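Grimora Forums > Work and Automation
Gripper shifts: what has changed for you?

jinfeng_f
Started at Skosonham in November and I'm loving it! We teach the robots by doing the job ourselves, gripper in each hand, over and over. Mugs, flowers, picture frames. I used to pack boxes on my own, and now there's a whole room of us chatting.
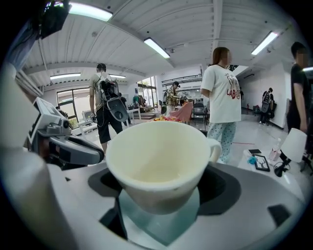
Re: Gripper shifts
nevzat_d
Glad you like it, but what happens to the packing jobs once the robots have learnt? Our site went from 90 packers to 17.

jinfeng_f
Fair point, and I do think about it. Two of my old team have moved over here though, and they'd never go back.

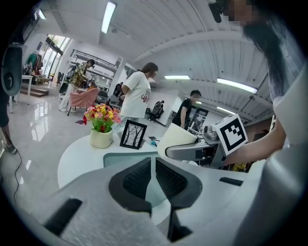

The skill is real too. You learn to slow your hands right down and come at a handle from the side (my first week was all fumbles).

Re: Gripper shifts
jiahui_tan
Same work, different firm. I did 600 runs last month and my wrists knew it! Ask for swaps every hour.

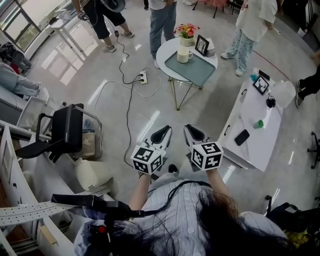 We also got a say in the task list, so now it's things people really do at home. Best change so far.

nevzat_d
Swaps every hour sounds decent. Still want to see it in a contract.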